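Home Research Working Papers People Contact

Filed under: Corporate Governance, Disclosure

8 min read

3.2 Board independence and late filing

We turn now to the filing data. The sample is 218 listed firms, all small or mid cap, all with at least one outside director in place for the full period. Banks and insurers dropped — different rules, different reporting calendar. Firms that changed their fiscal year also dropped.

Main variable is filing delay. Days between fiscal year end and the date the annual accounts reach the exchange. Simple measure, but it has one problem. Some firms file a short version first and the full notes later. We use the later date in every case. Zaidi and Bangash, in their earlier note, used the first date, so our delays look longer than theirs and the two sets should not be read side by side.

Independence is coded from the annual report. A director counts as independent if the report says so and if we find no loan, supply contract or family tie in the related party notes. The second test matters more than we expected. At Warrier, a mid-size packaging group, the report lists four independent directors. Two of them sat on the board of its largest supplier, Grusonine, in the same year. Both recoded as inside directors. Similar cases turned up elsewhere, mostly in family-controlled firms, and where the notes were unclear we kept the firm's own label.

Coding was done twice, by Amna Dogar and Belmiro Esteves, working apart. Disagreements went to a third reader. Most of them concerned former auditors, who some firms call independent after a short break and others do not. We settled on a fixed cooling-off period of 4 years and applied it to everyone.

The result is easy to state. Firms with a majority of independent directors file earlier, and the gap holds when we control for size, debt and auditor. It gets weaker when the chair is also the chief executive. In that group the number of outside directors seems to make little diffrence. Our reading is that a combined chair controls the agenda of the audit meeting, and the outside directors see the draft accounts too late to push. The filing data cannot prove this. Interview evidence would help — we have only a few so far, and none from firms with a combined chair.

One more point on penalties. The exchange fines late filers a flat 2,000 for each breach, with a grace period of 30 days. A flat fine means little to a larger firm. We checked for bunching of filings just before the end of the grace period and found some of it among the smaller firms, none that we could seperate from noise among the rest. Zidum, the largest in the sample, was late in three years out of five and paid each time without comment in its notes.

Robustness checks are in the appendix. Dropping the recoded directors changes the size of the main effect but leaves the sign alone.

Figure 1. Hand-held gripper with dark V-shaped recess and black pads; person in a black t-shirt at left.
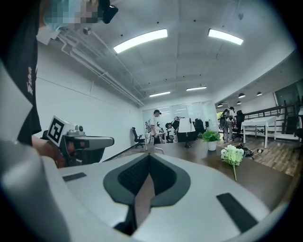
3.3 Audit committee meetings

Meeting counts come from the same reports. Coverage is thinner, and firms that gave no count are left out.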